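바나나는 왜 씨가 없을까요? 마트에서 산 바나나를 먹으면서 딱딱한 씨를 씹은 사람은 거의 없을 것입니다. 수박은 씨를 뱉어야 하고, 사과는 가운데에 씨가 있습니다. 그런데 바나나는 껍질만 벗기면 끝까지 먹을 수 있습니다. 오늘은 이 이야기를 천천히 해 보겠습니다. 어려운 말이 나오면 바로 옆에 쉬운 말로 다시 적었습니다.

## 바나나 나무는 나무가 아닙니다

우리는 보통 "바나나 나무"라고 부릅니다. 키가 어른보다 훨씬 크고, 잎도 우산처럼 넓으니까 나무처럼 보입니다. 하지만 식물을 공부하는 사람들은 바나나를 풀이라고 합니다.

나무는 줄기 안이 단단합니다. 해마다 조금씩 굵어지고, 자르면 나이테가 보이는 것이 많습니다. 바나나의 줄기는 다릅니다. 겉에서 줄기처럼 보이는 부분은 잎의 아래쪽이 여러 겹으로 돌돌 말린 것입니다. 양파를 생각하면 쉽습니다. 양파도 한 겹 한 겹 벗겨지지요? 그래서 이 부분을 헛줄기라고 부릅니다. "헛"은 진짜가 아니라는 뜻입니다.

진짜 줄기는 땅속에 있습니다. 둥글고 통통하게 생겼고, 이것을 알줄기라고 합니다. 알줄기에서 뿌리도 나오고 새싹도 나옵니다. 이 새싹이 나중에 아주 중요하니까 기억해 주세요.

## 꽃이 먼저 내려옵니다

바나나도 열매이기 때문에 먼저 꽃이 핍니다. 헛줄기 한가운데를 지나서 긴 꽃대가 올라옵니다. 꽃대 끝에는 자주색의 커다란 봉오리가 달려 있는데, 무거워서 아래로 고개를 숙입니다.

자주색 껍질이 한 장씩 들리면 그 밑에 작은 꽃들이 줄을 서 있습니다. 이 꽃들 가운데 암꽃이 자라서 바나나가 됩니다. 한 줄이 한 손이 됩니다. 영어로도 바나나 묶음을 "손"이라고 부르고, 바나나 하나를 "손가락"이라고 부릅니다. 저는 이 말을 처음 배웠을 때 제 손을 한참 보았습니다.

### 바나나는 왜 휘었을까요?

어린 바나나는 처음에 땅 쪽을 봅니다. 그런데 자라면서 점점 하늘 쪽으로 몸을 돌립니다. 땅이 당기는 힘과 반대 방향으로 자라려고 하는 성질이 있습니다. 아래를 보다가 위로 올라가니까 몸이 둥글게 휘게 됩니다. 모든 바나나가 똑같이 휘는 것은 아닙니다. 종류에 따라서 거의 곧은 것도 있습니다.

## 씨는 어디로 갔을까요?

옛날 들에서 자라던 바나나는 씨가 많았습니다. 지금도 더운 나라의 숲에는 이런 야생 바나나가 있습니다. 씨는 검고 단단해서 그냥 씹으면 이가 아픕니다. 먹을 수 있는 하얀 살은 조금밖에 없습니다.

그런데 가끔 씨가 거의 없는 바나나가 생겼습니다. 사람들이 이것을 찾아서 좋아했습니다. 먹기가 편하니까요. 그래서 그런 바나나만 골라서 옆에 다시 심었습니다. 아주 오랜 시간 동안 이렇게 했더니 오늘 우리가 먹는 바나나가 되었습니다.

우리가 먹는 바나나에 씨가 생기지 않는 까닭은 세포 안에 있습니다. 세포 속에는 염색체라는 것이 있습니다. 염색체는 몸을 만드는 설명서라고 생각하면 됩니다. 많은 동물과 식물은 이 설명서를 두 벌씩 가지고 있습니다. 씨를 만들 때는 두 벌을 공평하게 반으로 나누어야 합니다. 마트에서 흔히 보는 바나나는 설명서가 세 벌입니다. 세 벌을 똑같이 둘로 나눌 수 있을까요? 어렵습니다. 그래서 씨가 제대로 만들어지지 않습니다.

바나나를 가로로 잘라 보면 가운데에 작고 검은 점들이 있을 때가 있습니다. 그것이 씨가 되지 못한 흔적입니다. 먹어도 괜찮습니다.

## 씨가 없는데 어떻게 심을까요?

앞에서 새싹을 기억해 달라고 했습니다. 바나나는 열매를 한 번 맺으면 그 헛줄기는 죽습니다. 하지만 땅속의 알줄기 옆에서는 어린 싹이 올라옵니다. 농부는 이 싹을 떼어서 다른 곳에 심습니다. 그러면 엄마 바나나와 똑같은 바나나가 자랍니다.

제가 만든 이야기로 설명하겠습니다. 벤도라라는 마을의 농부가 밭에 바나나를 53포기 심었다고 생각해 봅시다. 모두 한 포기에서 나온 싹입니다. 그러면 53포기가 다 쌍둥이와 같습니다. 맛도 같고, 크기도 비슷하고, 익는 때도 비슷합니다. 팔기에는 참 좋습니다.

하지만 나쁜 점도 있습니다. 한 포기가 어떤 병에 약하면 다른 포기도 다 그 병에 약합니다. 예전에 세계에서 많이 팔리던 바나나는 "그로 미셸"이라는 종류였습니다. 땅속 곰팡이 때문에 생기는 병이 퍼져서, 큰 농장들은 이 종류를 더 기르기가 어려워졌습니다. 그 다음에 널리 심은 것이 "캐번디시"입니다. 우리가 마트에서 자주 보는 노란 바나나가 캐번디시입니다.

## 초록색에서 노란색으로

바나나는 초록색일 때 땁니다. 배를 타고 먼 길을 와야 하기 때문에, 다 익은 것을 따면 오는 동안 물러집니다. 도착한 다음에 따뜻한 방에서 익힙니다. 이때 에틸렌이라는 기체를 씁니다. 에틸렌은 과일이 스스로도 만드는 기체이고, "이제 익으세요" 하고 알려 주는 신호와 비슷합니다.

익으면 껍질의 초록색이 없어지고 숨어 있던 노란색이 보입니다. 속에서는 녹말이 당으로 바뀝니다. 그래서 초록 바나나는 떫고 단단한데, 노란 바나나는 달고 부드럽습니다. 껍질에 갈색 점이 생긴 바나나는 더 답니다. 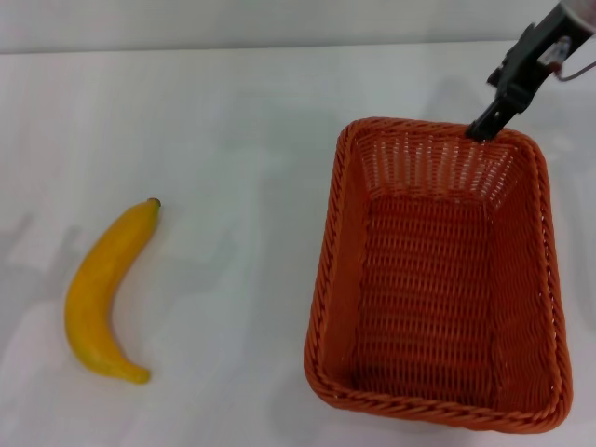

## 집에서 해 보기

바나나 두 개와 종이봉투 하나를 준비합니다. 둘 다 아직 초록색이 조금 남은 것이 좋습니다.

1. 바나나 하나를 종이봉투에 넣고 입구를 접습니다.
2. 다른 하나는 그냥 접시 위에 놓습니다.
3. 두 개를 같은 방에 두고, 아침마다 색을 보고 공책에 그립니다.
4. 갈색 점이 먼저 생긴 쪽에 동그라미를 칩니다.

봉투 안에는 에틸렌이 모이기 쉽습니다. 어느 쪽이 먼저 익을지 미리 써 놓고 시작하면 더 재미있습니다. 냉장고에 하나를 더 넣어 보아도 됩니다. 추우면 껍질은 까맣게 되는데 속은 생각보다 단단할 수 있습니다. 실험이 끝난 바나나는 어른에게 보여 주고, 괜찮으면 우유와 같이 갈아서 드세요.

## 낱말 모음

- **헛줄기**: 잎의 아래쪽이 겹겹이 말려서 줄기처럼 보이는 부분
- **알줄기**: 땅속에 있는 둥근 진짜 줄기
- **염색체**: 세포 속에 있는, 몸을 만드는 설명서 같은 것
- **에틸렌**: 과일이 익도록 신호를 주는 기체
- **녹말**: 감자나 쌀에도 많이 들어 있는 영양분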